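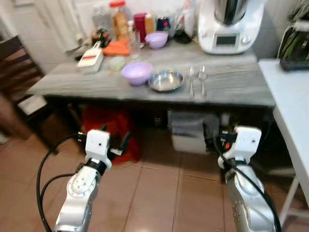
Gripper cable on a two-arm kitchen setup keeps pulling the plug loose

Posted by Vasco Tavares in Robots & Automation, 11th November

Hi all, hoping someone's been down this road. I look after a two-arm cell we use for kitchen jobs (bowls, cutlery, a bit of grating prep), and I'm going a bit batty over the left gripper. It drops off the bus whenever the arm reaches well forward and the wrist rolls outward. The right one hardly ever does it. The controller says "tool lost", I pull the arm back to home, and up she comes again as if nothing happened!

The gripper is fed by a cable that hangs in a loop outside the arm. I've swapped the cable for a new one from Haberkorn, cleaned the contacts and re-seated the plug more times than I care to admit. The log shows 39 dropouts since I last cleared it, nearly all of them on forks and spoons, where the fingers have to come right down to the benchtop. Bowls are mostly fine.

Is this a cable length thing, or should I be pulling the wrist apart? I'd rather not, the last time I had that cover off I lost a screw under the fridge and I reckon it's still there. 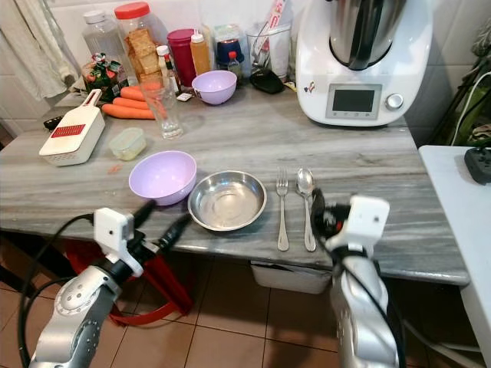

Replies

Margarida Vilela

I'd leave the wrist alone for now, Vasco. If it comes good every time you go home, my money's on the loop being too short at full reach, so the plug ends up taking the strain. Forks and spoons fit with that, as you've got the arm stretched out and tipped down at the same time.

What I did on ours (a Parnasach cell, but the idea's the same):

Power the arm right down first, and prop it if yours sags with the brakes off. Ours does, and it's heavier than you'd think.

Undo the clamp nearest the gripper and feed through more slack. I ended up with 200 mm more than the installer left me, which looked like far too much until I rolled the wrist the whole way round.

Put a soft hook-and-loop tie just behind the plug so any tug lands on the tie. Don't use a hard zip tie, I nicked a jacket that way and had to buy another cable.

Then walk the arm by hand through the worst pose you can find, both directions, and watch the loop the whole time. You want it clear of the joints and clear of anything tall on the bench. Mine used to catch on a bottle, so now I check that with the bench fully loaded, groceries and all.

After that, run your cutlery pick at low speed with the log open. I did 121 picks before I trusted it. If it still drops out with a nice lazy loop, then yeah, I'd start looking at the socket on the gripper side. The spring contacts in ours had gone flat.

zunley_fan

just buy a Wumeck, never had this problem

Vasco Tavares

Ta Margarida! Had a look tonight and the last clamp on the left arm is a good bit further forward than the one on the right, so there's hardly any give when it's stretched out. I'll move it back to match and add the soft tie. Did you change the payload settings after adding the slack, or leave them be?

Margarida Vilela

Left them. I re-ran the tool calibration out of habit and the numbers barely moved, so see how the arm feels in hand-guiding and only redo it if it drifts.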